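Filed under: Events > Open Days > Gallery

Stellitel open day, Plallham, 22 September 2021. The living room corner ran through the afternoon, and Cecilia Ackah introduced each session. The job was tidying a sofa with hand-held grippers.

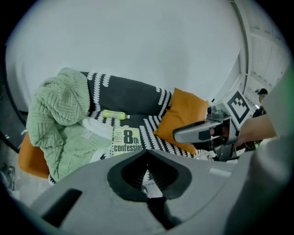
Paperback, knitted blanket and orange cushions on the sofa. 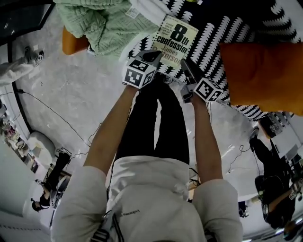 Can visitors try the grippers at the next open day?
Anyone over 12 can book a turn at the front desk. Sessions take 20 minutes, and the next open day is in June.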